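Usha Thampi
26/11/2021

I keep getting served the same folding video. Woman, big smile, sweater goes into a perfect little brick in four seconds, brick stands up in a drawer by itself. I have been trying to get my own clothes to do this all morning and I have some doubts.

First doubt. Every garment in these videos is a plain crewneck. Same thickness, same size, no collar, no hood. Of course it stands up. Show me someone's real closet.

The course I paid for (yes, paid, $27, go ahead) is called the Dornero method. There are 11 lessons. Lesson one is about clearing your mind. Lesson two is about clearing your bed. I could have done lesson two for free.

Lesson three finally has a garment in it. You lay it flat, arms out, "let it breathe." I don't know what a sweater is doing the rest of the time if it isn't breathing, but fine.

They also tell you to fold on a plain surface so you can see your lines. My sheet is glossy white with giant red peonies on it. I am not buying a bedspread to fold shirts on.

So, red on red flowers. Long sleeves, a neckline at the top, and a gathered, slightly ruffly hem at the bottom that gets wider as it goes. Tell me where the rectangle is in that.

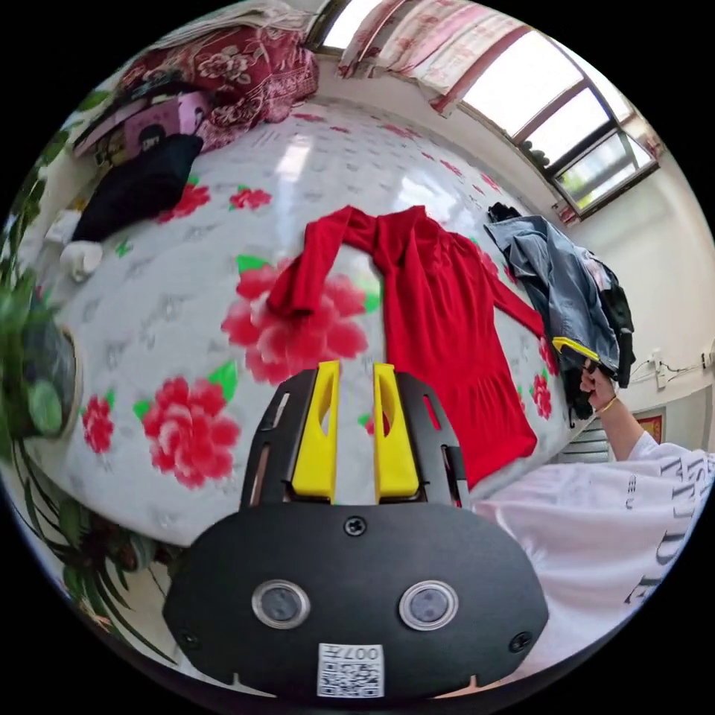
Soledad Rivadeneira
Sleeves first, straight across the back, then bring the sides in until it's the same width all the way down. The ruffle goes in the middle of the roll where it can't get crushed. I've done mine that way for years and never bought a course.

OK, Soledad, I tried it. Turned it face down, sleeves across, sides in. The top half behaves. The bottom half has so much more fabric that the sides overlap and you get a lump right where you want to start rolling.

Second try, I pleated the extra instead of overlapping it. Better. It took me almost 11 minutes though, and I'd like to point out the video says four seconds.

I will say the roll is smaller than what I had before, which was a heap. So if the question is "does folding take less room than not folding," sure. I didn't need Dornero for that either.

What I don't buy is the number. The course page says you gain 40 percent more drawer. Compared to what? If my drawer was a heap, maybe. If I was already folding in halves like my mother taught me, I doubt I'd get a sock's worth.

Somebody in my messages says the trick is the Ulwood dividers. Wooden slats, spring at one end, they hold the rows upright. I looked them up. They cost more than the sweater did.

Somebody else says no, Byun boxes, the soft ones. I had those in April. They sagged. Everything in them sagged along with them. I use one for extension cords now.

My feeling is that if a method needs a divider to work, then it's the divider that works. A brick that "stands by itself" should be able to stand by itself.

To be fair I tested that too. Set the roll on its end on the dresser and walked away. Came back with coffee and it had leaned over and let one sleeve out.

The course has a forum, by the way, with 3173 people in it, and as far as I can tell most of the posts are pictures of the same gray T-shirt. I asked about gathered hems. The answer was "consider whether the piece still serves you."

It serves me. It's warm. It's getting kept.

There is also a lesson on hanging versus folding that I skipped ahead to, hoping for an easy way out. It says never hang a knit, the shoulders go. I've hung a couple for years and their shoulders look like shoulders. I can't say it never happens. I'm saying it hasn't happened in my closet.

Where I've landed for today: shirts in thirds, jeans in half and half again, anything with a ruffle rolled Soledad's way with the pleats tucked in. It goes on the shelf, lying down, like a normal sweater.

If anyone has done the Skundusum drawer thing with real clothes, meaning at least one hood and one hem, I'd look at pictures. Before and after a week, please. Day one doesn't count for anything.

I have eight lessons left and I'm told the next one is socks.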